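Boards > House and Garden > Odds and ends

Topic: metal bin for washing up / bath bits, any good?

preser_mum
Posted 21/03/2019
Been offered a big open metal bin, sheet metal, grey, bit scuffed. Want it for all the stuff that ends up round the sink and the bath. Sponges, bowls, kids bits. Anyone done this or will it just go rusty and horrible? They want 45 quid for it.

Wimia
45 is steep. Plastic tub from the market in Daltesbridge, 2 quid. Done.

tapdrip
Disagree, plastic ones go slimy in the corners and then they split. Had metal for years. Scratches yes, who cares. Sponges do leave marks on the bottom if you chuck them in wet tho.

preser_mum
What sort of size are people using? And do you keep kitchen and bath seperate?

tapdrip
Big. No I don't seperate, it all goes in, sort it at the weekend.
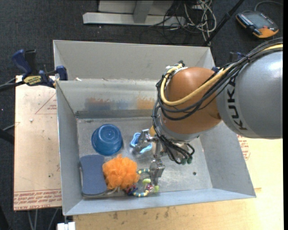

Bowl, sponge, orange pouf, all in together

Wimia
Bath pouf in with a bowl?? No thanks. That orange one would be on a hook in my house. It's got a cord on it, use the cord!

tapdrip
Bowl's upside down, inside's not touching anything much. Wash it before you use it same as anyone would.

Wimia
Still grim. And what's the light blue wavy thing, cookie cutter? That's going near food as well.

oldmathew259
Looks like a cutter to me too. Keep ours in the baking drawer, never find the right one anyway.
On the metal, check if its galvanised before you pay. If it is it'll be fine for damp stuff. If it's bare steel put a tray or an old towel in the bottom. Mine went brown along the seam by July and thats in a dry utilty room.

preser_mum
Seller says "treated", no idea what with. Will ask. Quite like that high back on yours tapdrip, would stop things going down behind the washer

tapdrip
Ask them for a photo of the underside. Thats where it goes first

Wimia
Or 2 quid. Market. Just saying

preser_mum
Offered 30, waiting to hear. Poufs are going on a hook though, Wimia's put me right off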